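28th May

Margus brought his gripper over again and we gave it the whole afternoon in my kitchen. I said I would write these things down as they happen so that in September, when he tells Eglė it all went smoothly, there is some record.

So. The gripper. It is the third one out of the shared workshop, and it is the first one that looks like a thing you could buy. I will give him that. The linkage runs true, the two blue finger pads meet where they should, and the pivot screws no longer back themselves out after a dozen squeezes. Victor fixed that with threadlocker, after Margus had spent a week telling everyone it was a design problem. What I don't see is what any of this has to do with a robot that does the dishes. You hold it in your hand. You squeeze it. It picks up a cup. I have a hand already, and mine came with five fingers.

Margus says the hand-held part is the whole point. You do the chore yourself, wearing out your own wrist, and the recordings teach the arm later. The arm is on the bench in the workshop. It has been on the bench since before Reet moved away. It has a name, Kokis, which I think was a mistake, as you get fond of things with names and then you keep paying for them. The last motor controller was 388 and it came with a manual for a different one.

We started on the counter by the stove. I didn't tidy up first. Ewurabena had told us on the phone not to, she says a clean kitchen is cheating and she wants plates where people leave plates. Fine by me, I was happy not to wipe anything.

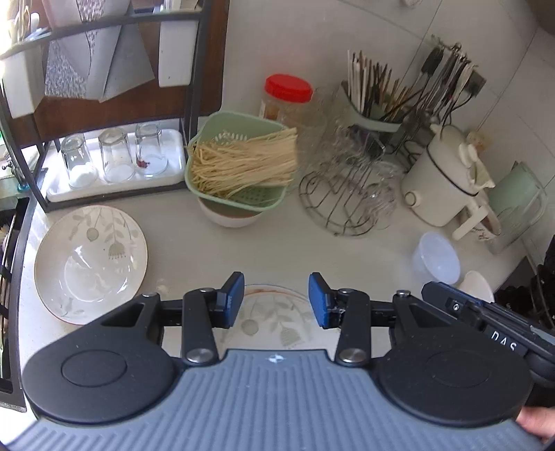

Afternoon session, jaws open over the patterned plate. Noodles waiting in the green colander.

Plates are the trouble. A cup has a side, you can get one pad in and one pad out and lift. A plate lying flat gives you nothing but a thin rim, and the pads are too thick to get under it. I tried coming in from the side, then at a slant, then pushing the plate until it hung over the counter edge a little and pinching it there. The last one works. It is also exactly how you break a plate, so I did it with my other hand underneath, and Margus said to keep the other hand out because the arm won't have one. I said then the arm can buy the plates.

He wants 2000 tries before he trains anything. We have 204, and that includes the ones from the workshop, which were all with the same plastic mug on a bare bench. I asked him what happens when it meets a mug with a handle pointing the wrong way. He said it generalizes. He says that word the way my uncle used to say "it'll dry out" about the basement.

Things to sort out before next time:

Thinner tips. Victor thinks he can print a wedge that clips over each pad. I think it will snap, but it costs next to nothing to find out.

The handle. After an hour my thumb was numb. Margus has bigger hands and doesn't notice, so he keeps leaving it off the list. I'm putting it on the list.

Storage. Every session fills the card and he copies it to the old drive, the 500 GB one that clicks. I don't like the clicking. He says it has always clicked.

We stopped when I got hungry. I made the noodles and Margus asked if he could try serving them with the gripper. No. He asked if we could at least record me doing it, and I said no to that too, and we ate.

He did say one thing I keep going back to. He said nobody in our group has spent as long as I have working out how to get hold of a plate, and that I talk like someone who wants it to work. I told him I want my counter back. But I did go and try the slanted grip twice more after he left – he forgot the gripper on the chair – and the second time I got the small plate up and held it for as long as it took to say the word "generalizes". Then it slid out and landed on the dish towel I had put down.

Haven't told him yet. He'd only want me to do it again with the recording on.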